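How we got a robot arm to do the tidying (sort of)

Hello! I'm Yabsira Teshome, and I spend far too much of my spare time in a workshop called Plandden. It's a shared one, so lots of people pay a bit each month and everyone gets to use the big tools. I've been going since last August, and most of that time has gone on one project - a robot arm called Tuvitov.

I get a lot of questions about Tuvitov from my niece and her class, so I thought I'd write down how it works and how we're building it. If you've never built a robot before, don't worry, neither had I.

What is a robot arm, then?

Hold your own arm out in front of you. You can bend it at the shoulder, at the elbow and at the wrist. Those bendy places are called joints. A robot arm has joints too, and inside each one there's an electric motor to turn it. Your muscles pull on your bones, but a robot's motors just spin round, usually through some gears so that they turn slowly and strongly instead of very fast and feebly.

The bits between the joints are called links. They're like your bones. The more joints an arm has, the more ways it can twist itself about to get to something, and the harder it is to work out what on earth it's going to do next!

Tuvitov's job is to pick things up from one spot on the bench and put them down in another. That sounds easy, doesn't it? You could do it while eating a sandwich. But you've been practising since you were a baby, when you spent whole afternoons dropping spoons on the floor. A robot starts off knowing nothing about spoons.

Trying it out on a pretend table

We do a lot of our testing on the computer first. There's a sort of pretend world in there, a bit like a video game, with a pretend arm and a pretend table with things on it. The computer works out how heavy everything is and how it would slide or topple. If the arm knocks something flying, you press a button and it's all back where it was. Luuk Timmermans, who is the best at this in our group, once ran 1,384 goes in one night while he was asleep. I wish I could do my chores like that.

We give the arm awkward things on purpose. A plain cube is kind to a robot. An orange multimeter lying at a slant is not so kind (a multimeter is a tool for measuring electricity, with a dial you turn to choose what you want to measure). Then there's a tall cardboard box standing near the arm, so it has to be careful how it swings, and a blue holder with things that have green lids sticking out of the top.

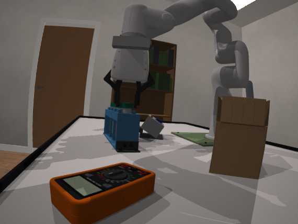

How does a robot know how hard to squeeze?
It measures how much its fingers are being pushed back. When the gripper closes on something, the motor has to work harder, and the robot can feel that as a rise in the electricity the motor is using. We set a limit for each kind of object, so the fingers stop squeezing when they reach it. A sponge gets a low limit and a spanner gets a much higher one.

We got our limits wrong to begin with. I set one far too high and squashed a paper cup flat in front of a whole group of visitors. Serena Lo Presti still has the cup on her shelf.

Two fingers are plenty

People often ask why we don't give Tuvitov a proper hand with five fingers. Well, every finger needs its own motors and its own wires and its own instructions, and every one of those is something that can go wrong. Two fingers that open and close will pick up a surprising number of things. Try it yourself! Tuck away everything except your thumb and first finger and see what you can pick up from your desk. A pencil is fine. A sheet of paper lying flat is horrible.

The trick is choosing where to grab. If the fingers go down on either side of something narrow, good. If the thing is wider than the gap, you've got to turn the wrist and come at it from another side. And if there's something else right next to it, one finger might not have room to get in at all. That's the one that catches us out the most.

Numbers, numbers, numbers

To move, the arm needs to know how far each joint should turn. You tell it where you'd like the fingers to be, and the computer works backwards to find the angles. There's often more than one answer. Try touching your nose with your elbow pointing down, and then with your elbow pointing out sideways. Same nose, different elbow! The robot has to choose one, and it would be nice if it didn't choose the one that bashes into a box.

It does all this up to 50 times every second, checking and changing its mind a tiny bit each time.

Moving to the real thing

The real Tuvitov is bolted down, and please never run an arm that isn't. We also have a big red stop button, and whoever is looking after the button doesn't do anything else. No phone, no biscuits. Aldo Ferri is very strict about this and he's quite right.

The first time we tried a real pick-up it missed by 43 millimetres, because I'd measured the bench from the wrong corner. Brenda Saavedra laughed so much she had to sit down. We measured again and it got better, although it still drops things that are shiny or slippery, and I'm working on some rubbery finger pads to help with that. The first pair fell off. The second pair are drying on the windowsill now.

If you'd like to have a go

You don't need a big arm. Cut some strips of stiff card, join them with split pins and tie a string to the end one, and you've made links and joints. Pull the string and see which bit moves first. Then add a second string on the other side to pull it back again, and ask a grown-up to help with any holes that need making.

If yours manages to pick up a sock, please send me a drawing of how you did it. Tuvitov hasn't tried socks yet.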